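Can crisp packets and shiny boxes go in with the recycling?

Posted by Edgardo Bañez, 12/08/2022

We moved to Clinunley in March and the collection rules are different from where we lived before. The leaflet says "paper, card, tins and plastic bottles" and stops there. I am stuck on wrappers and on boxes with a metallic finish.

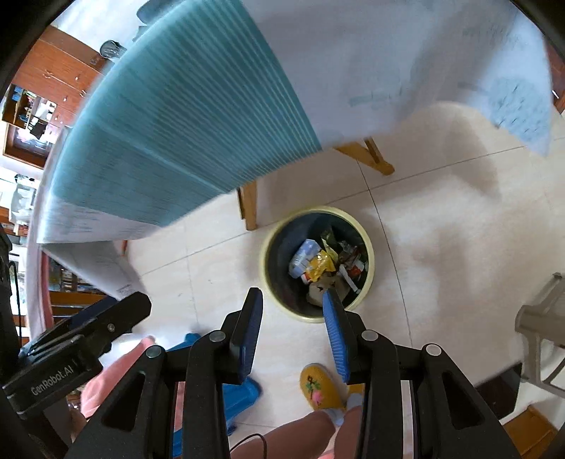
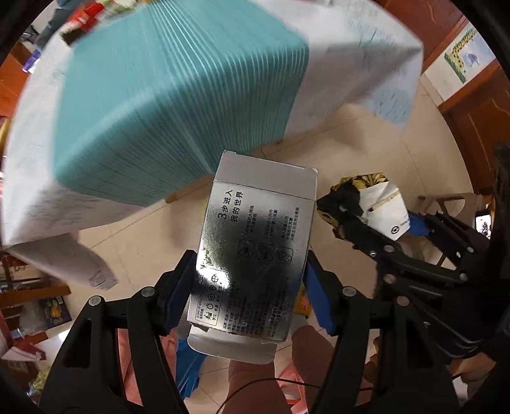 At the moment everything I am unsure of goes in the general rubbish, and the bag is full well before collection. Our bin is the small 60 litre one and the council won't swap it. Is there a simple rule I can follow?

Aldo Villa

Wrappers first. Crisp packets, sweet wrappers and most film go in general waste with us. Some supermarkets take them at the front of the shop, so keep a carrier bag on the back of a door and drop it off when you do your shopping.

For shiny card, tear a corner. If it rips like ordinary card and you can see the fibres, I put it in with the card. If it stretches, or a layer of plastic peels away, it goes in general waste. Glitter is always general waste. Take out any plastic trays or windows and flatten the box before it goes in.

Brown paper is fine unless it is greasy.

You can also ask for a second recycling box. Mine took 2 weeks to come and was free. The form number is 1301 and the library in Flinthorpe has copies.

flinthorpe_mum

We just put it all in the recycling and they have never left it behind. Not sure what happens to it after that. The tip takes card as well but it shuts early, and there was a 20 minute queue last time I went.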